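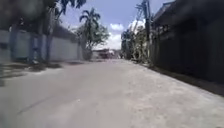 The lane, from a fixed camera, mid-afternoon.

Outdoor rover drifts left on one stretch of lane, fine everywhere else. Camera, calibration or wheels?

Asked by palmlane_rover in Mobile Robots > Setup and Maintenance
Viewed 1,395 times

Hi all, long one, sorry in advance. I look after a small four-wheel delivery rover that runs up and down the lane between our workshop and the storage building. It's a kit base from a shop called Pomitz, skid steer, with a front camera on a short mast and wheel encoders. There's no lidar on it and no GPS worth mentioning. The path following is a little program a friend of mine wrote years ago that we all call Javier (after his cat). Javier looks at the pavement, works out where the left and right borders are, aims for the middle, and falls back on the encoders when it isn't sure.

It behaved all winter. Then in May I swapped both left tires and put the camera mast back on after fixing a cracked bracket, and ever since then it creeps to the left on the stretch in the photo. I've got a low pale wall with trees hanging over it on the left and a tall dark building on the right. Once it's past the end of the wall, by the palm, it straightens out again and goes along like nothing was wrong.

Things I've tried so far:

Put the old left tires back on. Same drift, maybe a bit less? I didn't measure.

Re-ran the camera calibration with the checkerboard, twice. Numbers came out close to what I had written down before.

Turned the steering gain down. It drifts more slowly, but it gets there in the end.

Drove it by hand with the remote. Feels straight to me, but I correct without thinking so I don't trust that.

Battery is good, firmware on the motor controller hasn't been touched. Left encoder reads 1,227 counts over my test strip in the workshop and I never wrote down the right one, which I know, I know.

The two halves of the lane don't look the same in the picture, the left is a smoother, darker gray and the right is sort of sandy and washed out in the sun. Could that be enough to throw it? It was never a problem before I took the mast off. I'd love to not buy a new camera if I can help it.

2 answers (plus one that got moved up from the comments)

Answer from lillico_bench
Marked as most helpful

You changed two things at once, so split them apart again before you touch any more settings. I run a pair of these bases at Lillico and I've chased this same kind of thing more than once.

Start with the wheels because it's quick. Tape a straight line on the workshop floor, turn the vision off completely, and tell it to drive forward on encoders only. Do it forward and then turn the rover around and do it the other way, so a sloping floor doesn't fool you. Write down BOTH encoder counts this time! If it leaves the tape to the same side of the rover in both directions, you have a tire size or pressure mismatch, and you fix that in the wheel diameter setting for each side. New tires next to worn ones will do it easily on a skid steer.

Now the mast. A checkerboard calibration tells you about the lens. It tells you nothing about which way the camera is pointing relative to the chassis, and that's the part you disturbed when you did the bracket. There should be a separate yaw offset somewhere in your config. Park the rover square on your tape line, look at the live picture, and see whether the tape runs up to the middle column at the top. If it leans off to one side, loosen the bracket and turn the mast until it doesn't, then snug the bolts up a bit at a time, going back and forth between them. They like to twist the mast on the last quarter turn. I put a paint pen mark across the bracket and the mast afterward so I can tell at a glance if it's moved.

About the light. Going by your photo I'd guess the border finder is having a rough time there. On the left you have a band of patchy shadow and debris along the foot of the wall, and on the right there's a dark strip at the base of the building with very bright pavement next to it. If Javier finds borders by brightness, the right one is a good strong step and the left one is a mess of little ones. It might be locking on to the wrong edge on the left, or giving up on the left and guessing the width. There's also a thin dark diagonal line low down on the left of the pavement, and I'd want to see whether it picks that up as a border too.

So turn on the debug overlay if it has one and do the same run early in the morning and again when you took this. If the drift changes with the time of day, it's the light. If it doesn't, go back to the mast. A small yaw error could have been hiding elsewhere in the lane where both borders are clean enough to pull it straight, so don't be surprised if you end up fixing both.

One more, lock the exposure. Auto exposure on these cheap cameras hunts like crazy when half the view is sky and sun and the other part is a nearly black wall.

Answer from Fikri Ismail

Clean the lens. Also check the set screws on the left wheel hubs, mine backed out after a tire change and it pulled to one side until I put threadlocker on. Took me a whole weekend to find.

Moved from comments: dustydrive13

I'd just get the Forkov lidar add-on and stop messing with cameras outdoors. We had nothing but trouble in bright sun. With a wall on one side and a building on the other you've got perfect stuff for it to follow. Not cheap though, and I don't know if it talks to that base.

Reply from palmlane_rover

Thank you!! Okay, did the tape test. Encoders only, it stays on the line both directions, close enough that I can't call it. So the tires are off the hook, and I went over the set screws while I was down there (all tight, but they have threadlocker now, thanks Fikri).

The mast is another story. With the rover parked square the tape leans noticeably to the right at the top of the picture, so the camera is looking left. I had no idea the yaw was a separate number, it was sitting at zero in a file I'd never opened. I've turned the mast and re-tightened it and yes, it did exactly the twisting thing on the last bit of the bolt, took me 13 tries.

Haven't done the morning and afternoon runs yet. I need to find out how to get the overlay on, and my friend is being slow to text back. Will lock the exposure first and report.

Reply from lillico_bench

Good. Change the exposure and then leave everything else alone until you've done both runs.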